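Tendley Apartments Bathrooms to Get New Sinks and Faucets

September 8, 2023

FORCOMBE – Residents of the Tendley apartments will have their bathroom sinks and faucets replaced over the coming months, the building's owner, Andreadis Housing, said in a letter to tenants.

The work covers 404 apartments in the three Tendley buildings on Pivimthorpe Road. Crews will start on the ground floors and move up. The last units are due to be finished in January.

Each bathroom will get a one-piece white countertop with the basin molded in, a two-handle chrome faucet and new supply lines. Cabinets in good condition will stay where they are. Those with water damage will be swapped for a white vanity of the same width.

Property manager Ourania Vasilakis said most of the repair calls her office takes are for bathroom leaks, usually at the base of the old faucets.

"We kept replacing washers on fixtures that were past saving," she said. "A new faucet takes a plumber less than a morning."

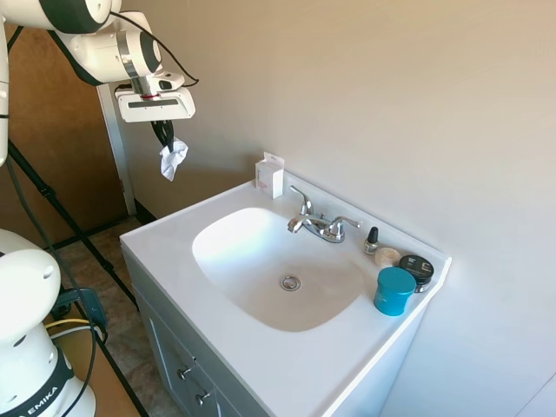 What tenants need to do

Tenants will get a written notice 9 days before a crew is due. Everything on the counter and inside the cabinet has to be moved out by 8 a.m. on the day – jars, nail polish and small boxes included. Crews will not pack or move personal items.

Water to the bathroom will be off while the work is done. Kitchen water should stay on in most units, though the two oldest stairwells share a shutoff and may lose both for a short time.

Rents will not change as a result of the work, according to the letter. Tenants who cannot be home may leave a signed entry form at the Pivimthorpe Road office, where copies of the schedule are also posted.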